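Clakar: kitchen counter manipulation project
Zirside Robotics Course, final term gallery

Clakar is the final-term project of the robotics course at Zirside. The task set by the course is manipulation on an ordinary kitchen counter, using household objects with no markers or fixtures added. The group has four members, split between control software, gripper hardware, data handling and the written report. Work began in December and is assessed at the Holtimham student meeting, where each entry is given 12 minutes at the bench and a short interview.

The rules allow the arm to be driven by an operator for the recording phase. The assessed runs must be autonomous. Objects may be moved between runs, and the starting layout is drawn by the assessors, so a fixed sequence of poses is of little use.
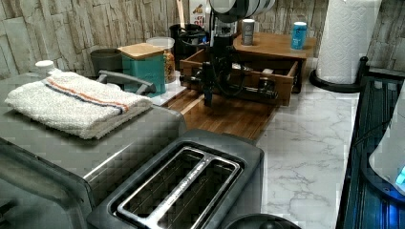 Gripper above the open drawer of the wooden organiser. Two cans stand on the shelf over it. 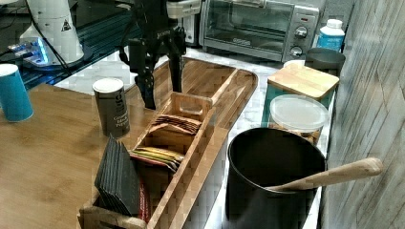
Gripper above the divided caddy, with tea packets in the two compartments towards the back and slate coasters at the near end. 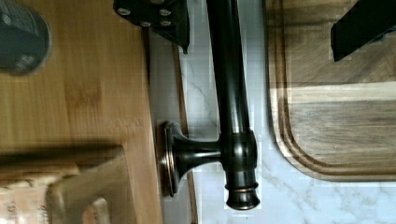 Wrist camera view of the dark bronze faucet on the marble, between two cutting boards. Parts of both gripper fingers are visible at the top.

The data set at present holds 890 recorded episodes. Of these, 300 were set aside before any training and are used only for testing. An episode is rejected if a camera stream drops out, if the operator's hand enters the work area, or if the joint log and the video cannot be aligned. Rejected episodes are kept in a separate folder with a note of the fault – they have been useful for checking the alignment script.

Control is in two layers. The lower layer holds joint limits and a cap on closing force, and cannot be overridden by the learned policy. The upper layer takes the camera streams and joint positions and outputs a short run of target poses, which is recalculated before the previous one has finished. An earlier version waited for each run to end and moved with a visible pause between steps.

Narrow compartments remain the weakest part of the work. Approach angle matters more than speed, and a small error in wrist rotation brings a fingertip down on a divider. The present fix is a slower final descent with the wrist rotation locked. It costs time, and the limit at Holtimham does not leave much of it.

The finger mounts follow the Paiva pattern used by last year's group, with the bolt spacing changed. Drawings, the parts list and the alignment script are in the project folder on the course server. The report will be added after assessment, together with the test results in full – failed runs included.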